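Notebook, prep counter cell, Hurkden kitchen. December, started 7:40.

Reran the counter model before the morning people came in. 1,271 pick attempts logged since the last entry. Wieczorek's planner is still slow on anything near the back of the counter, so I lowered the approach speed there and left the rest alone.

Pongsak came by and asked again what happens to the early prep shift. Told him what I know: the arm takes the fetching and setting out, and the two people on that shift move to portioning and checks. He wants it in writing before the rota changes. Fair enough.

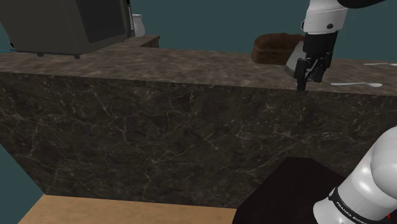
Boonsong's point is about reach. When a person works the counter they shift things out of their own way without thinking. With the arm there, somebody has to put things back where it expects them, and that job isn't on any sheet yet. He timed himself doing it on the Lultel line: 17 minutes over a shift. I've added it to the Jotaron task list as its own item – it shouldn't get folded into cleaning.

Wrist view pulled for the grip check. I want the finger clearance looked at on both sides, and the same check done again after the speed change.

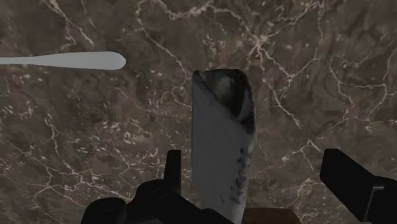
Wrist view, simulation. Upright item between the fingers, wider gap on the right.

To do: ask Pongsak for the current rota. Send Boonsong the 44 runs flagged for review, he wants to go through them himself. Stop button position still open – the prep staff should pick it, they're the ones standing there.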